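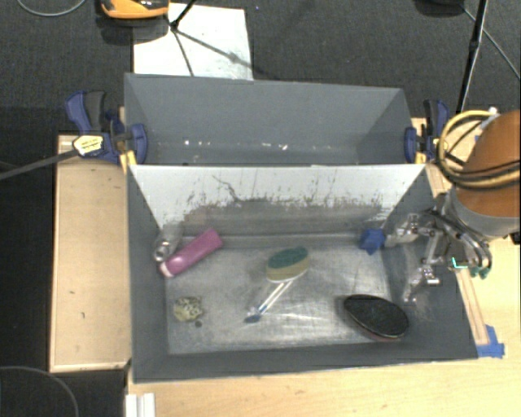
第16期 第15页

工单主题:饮水记录应用每日目标数值异常
产品:Vurkonness 健康管理平台(饮水与睡眠模块)
提交单位:Esberg 员工健康中心
提交人:Candela Quintana
受理人:Raquel Paiva
优先级:中
状态:观察中

问题描述
自三月更新后,部分用户的每日饮水目标由2000毫升变为3000毫升,用户本人未作修改。应用据此在晚间连续推送提醒,影响休息。睡眠模块数据未见异常。

处理记录
一、经核对,受影响账户均绑定 Todorova 智能水杯,未绑定水杯的账户目标值正常。
二、调取同步日志,发现水杯固件将“运动日”目标写入默认目标字段,且次日未予还原。
三、请提交单位通知用户暂时关闭“自动调整目标”,并在个人设置中手动恢复原值。遵医嘱限制饮水者,应以医嘱为准,不得参照应用提示。
四、Candela Quintana 回复:用户已按上述步骤操作,其中一个账户重新同步后数值再次改变。
五、经查,该账户同时登录于两台手机,旧设备仍保留原设置。退出旧设备并清除缓存后,数值保持不变。

后续安排
固件问题已转交 Drureden 技术组,修正版本发布前,请勿重新开启自动调整功能。晚间提醒的截止时间统一设为20时。周五复核同步日志,如无新增异常,本工单予以关闭。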